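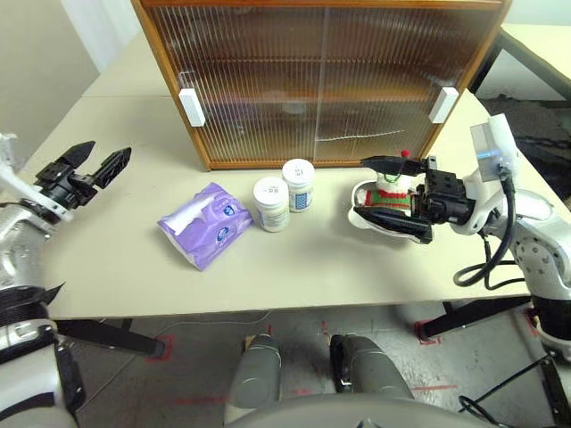

Step 3. Setting the grip

Before you let the Ladero pick up anything you'd be sorry to lose, please spend a little while on the grip setting – I know, you want to see it move! Start with something small and a bit awkward in shape. The white ceramic snowman in the right gripper makes a good test piece, with one finger over the top and the other angled underneath, and the soft pack of wipes is a nice one to try after it.

1. Set the grip to 2 and open both grippers.
2. Bring the right arm in low over the table and close it slowly.
3. Lift a little, wait, and set the piece back down.
4. If it slips, go up one notch and try again.

Note: Check that the table legs are still inside their red tape before you start. Marama bumped ours once and we lost a whole evening to it.

CAUTION: Keep your fingers out of the gripper while the arms have power.

Last updated Mon 19 May
Search this guide
3 comments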